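Print this thread | E-mail this thread

Teleoperating a two-arm sort: one operator or one per arm?

Posted by gurico_bench, 5/24/23

We are putting together a demonstration set for a table-top sorting task. Two arms, three fabric baskets, one sign per basket (BOTTLE, PLASTIC, CAN), a handful of items on the table between them. The policy gets joint positions and camera views and is trained on demonstrations only. No scripted motions.

So far we have 260 episodes, all recorded by a single operator driving both arms at once. The learned policy is good on one-handed picks and poor whenever both arms are carrying something. It hesitates, then one arm drops back to its rest pose and the other finishes. I suspect the operator does much the same thing without noticing.

Questions:

1. Does anyone split the arms between two operators for this sort of thing?

2. How do you handle an item that is on the wrong side for its basket? BOTTLE is on the left, so a bottle picked up by the right arm has a long way to go.
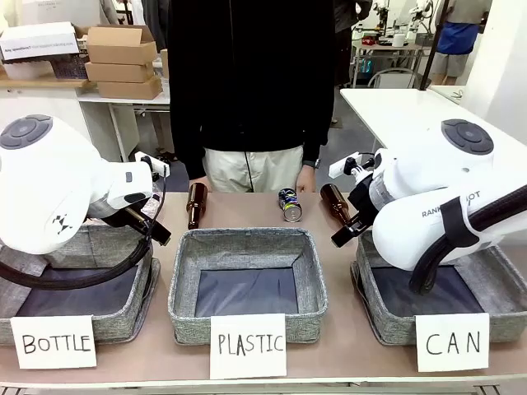
3. Do you keep episodes where the operator changes their mind part way through a grasp? I have been throwing them out and I am no longer sure that is right.

gurico_bench

Reply from cleggworks

On 1: we tried two operators and went back to one. Two people talk to each other. The talking carries information that is not in the recording, so the arms appear to coordinate by magic and the policy has nothing to learn it from. With one operator, at least both arms are driven from the same view of the table.

On 2: look at your own picture. Both grippers have a brown glass bottle, the left one is over the left basket and the right one is at the opposite end of the table from the basket it needs. If the left arm is going to release anyway, the right arm should not be picking a bottle at all. It should be on the can. I would fix the rule for who takes what before recording another episode.

Reply from tinsnips31

I disagree with the last part. If you only ever show tidy allocation, the policy never sees the right arm holding a bottle, and the first time it ends up in that state it has no idea what to do. Record it. Record a lot of it, and make sure the operator gets out of it the same way each time.

What matters is the way out. Either the right arm carries the bottle all the way across, or it puts it down somewhere the left arm can reach. Pick one. If half your set does one and half does the other, you get an average of the two, and the average lets go over the middle basket.

Reply from gurico_bench

That last sentence describes our failures fairly well. We have been seeing bottles in PLASTIC and I had put it down to the vision side.

I checked 20 episodes this afternoon. Carry across and put down are both in there, with no pattern I could find. The operator says it depended on which felt quicker.

Reply from foseo_user

Hand-to-hand transfer is a third option. We did it on a Sundateck rig with cylindrical parts. It works with metal tube. I would not do it with glass until you trust your gripper force limits, and if you are on remote control without force feedback then the operator does not know how hard the two arms are pulling against each other either.

Also consider neck direction. If the item is held at an angle with the neck down, as on the right there, the release is different from one held level. A bottle let go level over a fabric basket can catch the rim. We had the operator rotate to neck-down before every release and our drop failures went away. It added time per episode, but it gave the policy one release to learn.

Reply from cleggworks

Agree on the release. Still do not agree that you should record awkward states on purpose with the main set. Keep them in a separate recovery set, started from the awkward state: gripper closed on bottle, wrong side, record from there. That way you control the proportion. We used 200 clean episodes and 31 recovery ones for a similar task and it was enough. If you mix them in at random, you are also teaching the policy to get into trouble in the first place.

Reply from tinsnips31

That is reasonable. Starting from the bad state is better than what I suggested. I would still want more than 31 if the item positions vary.

Reply from pallet_jack

Has anyone considered not using remote control for the picks? For short moves I prefer guiding the arm by hand and recording the joints. You feel the contact, and the approach paths come out smoother. The people I have seen driving grippers remotely overshoot and come back, and you can see the overshoot in the trained policy.

Reply from foseo_user

Hand guiding is fine for one arm. For two arms at once you need both of your hands on the robot, and you are then standing in the camera view. If the policy takes images, it learns with your sleeves in shot and runs without them. You can replay the joint path afterwards to get clean images, but the can will have rolled somewhere else by then.

Reply from pallet_jack

Fair point on the cameras. My work has all been joints only.

Reply from gurico_bench

Thanks all. On question 3, any views? These are episodes where the operator closes, does not like the grasp, opens and tries again.

Reply from cleggworks

Keep them if the second grasp is good. Cut them if the operator then goes for a different item. A retry on the same item is useful. A change of target looks like noise, as the reason for it is in the operator's head.

Reply from tinsnips31

Same here. Crumpled cans especially — they sit differently every time, so the first grasp is often poor and the retry is the part you want. Label the retries if you can, so that you can take them out later and compare.

Reply from gurico_bench

Plan is as follows. One operator. Left arm takes bottles by default, right arm takes cans, either may take plastic. Neck-down before release. Wrong-side bottle is put down centrally and the left arm collects it, recorded as a separate recovery set. Retries on the same item stay in, with a label.

I will re-record from scratch and keep the old set for comparison. Results in December if the arms are free until then.

Reply from foseo_user

Fix the put-down spot with a bit of tape under the table edge so the operator has something to aim at. Do not put the tape on the top where the cameras see it, unless you intend to leave it there for good.

Print this thread | E-mail this thread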